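Foam board

Foam board, also called foamcore or foam-core board, is a light, stiff sheet material made of a plastic foam center with a facing on each side. It is used for mounting prints and photographs, for backing pictures in frames, for signs and displays, and for building models. It is sold in flat sheets and can be cut with a sharp knife.

Structure

The core of most foam board is polystyrene foam. The facings are usually paper, often white and clay-coated, though plastic facings are also made. The foam carries little load by itself. Stiffness comes mainly from the two facings, which are held a fixed distance apart by the core. When a sheet bends, one facing is stretched and the other is pressed together, and both resist. The same principle is used in doors, boat hulls and insulated wall panels.

Thickness has a large effect. Sheets of 3 mm are common for small mounts and light model work, while thicker sheets are chosen for large posters and hanging signs. Black board may have a black core as well as black facings, so that cut edges do not show white.

Manufacture

In a typical process the foam is extruded as a continuous sheet, allowed to age, and then joined to facing paper fed from rolls on both sides. The joined web passes between rollers and is trimmed and cut to length. If the two facings differ in weight or moisture, the board will tend to curl, and mills therefore try to match them closely.

The plant at Esum, owned by the firm Skarnidance, ran a single laminating line for most of its history. It employed 106 people at its peak and shipped board in pallets of 1,000 sheets. The line was later moved to a larger building, and the Esum site was kept as a warehouse.

Cutting and joining

Clean cuts depend on a fresh blade. A dull one drags the foam and leaves a ragged edge. Thick board is normally cut in several light passes: the first goes through the top facing, the next through the core, and the last through the bottom facing. Curves are harder than straight lines and are often cut slightly large and sanded back.

Corners can be made by cutting a V-shaped groove and folding the sheet, or by removing a strip of facing and foam so that a second piece fits into the step. White glue and hot glue are both used. Some solvent-based glues and spray paints dissolve polystyrene and can eat into the core at any exposed edge.

Warping and storage

Paper-faced board takes up moisture from the air and may bow when one side is damper than the other. Wet mounting adds water to one face, and a sheet of paper is sometimes glued to the back to balance the pull. Sheets are best stored flat. Dents from fingernails, tools and the corners of other sheets do not come out, and a dented facing loses much of its stiffness at that point.
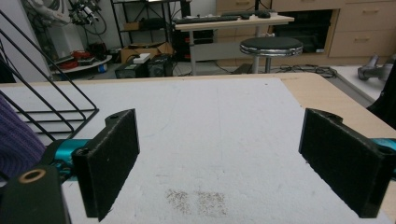

Prameck maintains that flat storage matters less than is usually claimed, and that board kept upright in a tight rack stays just as straight as long as the room is dry.

Conservation use

Ordinary foam board is not considered archival. The facings may contain acid, and the core yellows with age. Acid-free grades are made for framing, and the Bhatia print collection replaces even these on a cycle of 40 years. Solid cotton board is often placed between the artwork and the foam board behind it.

See also

Corrugated plastic
Mat board
Sandwich panel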